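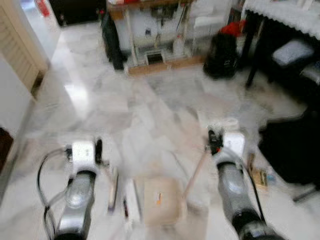

Zahira Osman
Court listings and reporting desk, Puvance
Updated 11/02/2021

Setting up your court alerts in Woltport

If you've got this far you should already have your login and your local court chosen. This section covers alerts, the bit I use most, as I'd never keep up with criminal hearings otherwise (I follow far too many!).

1. Open Woltport and go to My Cases. Press Add, then type the case number exactly as it's printed on the court list, slashes and all.

2. Pick the hearing types you want. I tick plea, trial and sentencing and leave the admin ones alone, but if you're following a long fraud case you may want the lot.

3. Choose how early you'd like the reminder. It comes set to 12 hours. I've changed mine to 2 for the court down the road and left it alone for anywhere I need a train to get to.

4. Press Save and wait for the green tick. If you wander off before it shows up, you'll have to type everything in again, and yes, I've done that more than once.

Note: a free account holds six cases. When one finishes, move it to Archive and the space opens up again. Your notes go with it, up to 200 words per case.

Caution: some cases carry reporting restrictions, and these show as a red bar over the case title. Please open it and read the whole order before you post or print a single word. The bar is only as fresh as the last update from the court, so ring the court office as well and ask. I always do, even when I'm certain.

5. To share a case with a colleague, open it and press Pass On. They'll see the dates and the charges but your notes stay private.

6. If you're coming over from Ranex, export your old list first and use Bring In under Settings. Judges' names don't carry across, so you'll need to fill those in by hand.

Verdicts are sent as a separate alert, which you switch on in the next section.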